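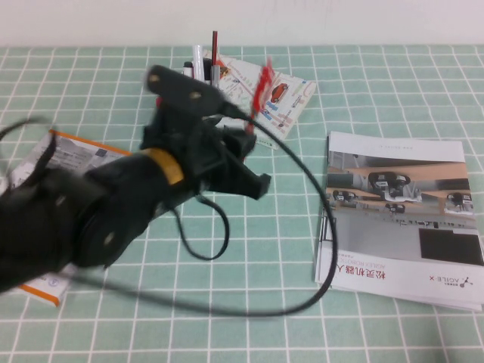
A tablecloth is a cloth laid over a table, either to protect the surface or to dress it for a meal, a festival or an afternoon of cards. It is one of the oldest household textiles still in daily use, and one of the most varied. Linen, cotton, wool, lace, oilcloth and coated fabrics have all been used, and a single cupboard may hold several kinds.

Origins

Cloths for the table were known in ancient Rome, and by the Middle Ages they were a fixed part of dining in the wealthier houses of Europe. The long white cloth of a medieval feast did a great deal of work. It hid rough boards set on trestles, marked out the high table and gave diners an edge on which to wipe their fingers before separate napkins became common. Damask, a weave in which the pattern shows through the play of light on threads of one colour, became the great luxury. Fine linen damask from Flanders was treasured enough to be listed item by item in wills.

Checks, squares and grids

Plain white ruled the formal table, but the kitchen table was another matter, and a wonderfully cheerful one. Checked cloths were easy to weave, as coloured threads could be set into the loom at regular steps and crossed with the same colours. Gingham is the best known result. Printed cloths later allowed thinner lines and paler grounds than the loom could easily give, and the fine grid, sometimes called a pane or tile pattern, has a loyal following of its own.
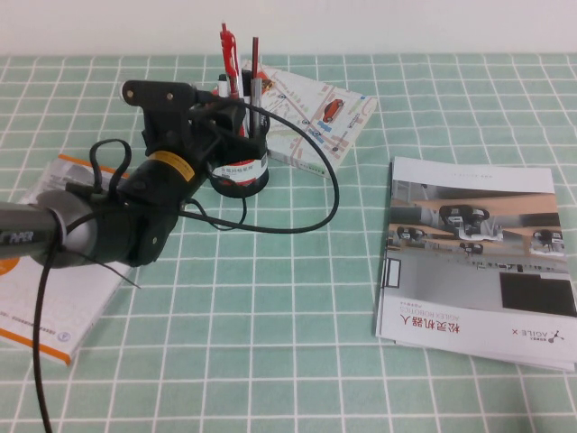
Light green cloth with a grid of thin white lines.

In her short study of kitchen textiles, the collector Carla Rawashdeh sorts grid cloths by the width of the line and the size of the square. She argues that a narrow white line on a pastel ground makes a small room feel larger. Montri Kamolrat, a pattern cutter, prefers them for a more practical reason: a crooked hem shows up at once, so a grid cloth is a superb teacher for anyone learning to sew.

The Clilley cloths

The town of Clilley had a lively tablecloth trade, centred on the Declercq weaving shed. At its height the shed ran 30 looms and kept 131 patterns in its order book, from broad farmhouse checks to a herringbone border so delicate that only two weavers would take it on. Nelu Dobre, who catalogued the surviving books, found swatches still pinned beside the orders, their colours as bright as boiled sweets. The shed's spring list came out each March and was eagerly awaited by shops along the coast.

Size and drop

The part of a cloth that hangs below the table edge is called the drop. For everyday meals a drop of 20 to 30 cm is usual, while a formal cloth may fall much further, sometimes to the floor. To find the right size, measure the table top and add the drop twice to both the length and the width. A square table with sides of 100 cm and a drop of 30 cm therefore needs a cloth 160 cm square. Round tables follow the same rule, using the distance across the middle.

Care

Linen is best ironed while slightly damp, and damask is traditionally pressed on the wrong side first and then on the right to bring up the shine. Coated cloths should be wiped down and rolled, as sharp folds can crack the surface. Adelino Vieira's household manual gives seven ways of folding a large cloth, including a lovely two-person method that ends with the partners shaking hands.

See also

Damask
Gingham
Napkin
Oilcloth
Table runner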